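Brutbridge repair night is back, and it has a new home

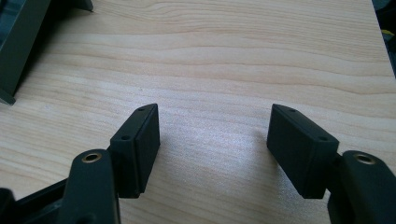 Wavy grain on a pale wooden tabletop.

Good news for anyone in Brutbridge with a wobbly chair or a tired old dresser: the furniture repair night returns in April, and this time it has a proper workshop to spread out in!

The sessions move to the former Memon shoe store on Culari Street, which has stood empty for two years. The big front windows let in lovely evening light, and there is finally a ramp at the door, so people can wheel in the heavy stuff instead of hauling it up the library steps.

Doors open at 7 p.m. and the first hour is set aside for small fixes like loose joints, sticky drawers and missing knobs. After that the long benches are free for sanding and refinishing. Beginners are very welcome, and so are children who come with an adult.

Mistari, the hardware store next door, is lending clamps and hand sanders for the whole season and will stay open late on repair nights (handy if you run out of glue halfway through a job, as plenty of us did last year).

Entry is free. Each household can bring two pieces per night, and anything too big for the ramp can be talked over at the door. Please leave upholstery at home for now, as the sewing corner won't be ready until summer. Sign-up sheets are at Mistari and the library.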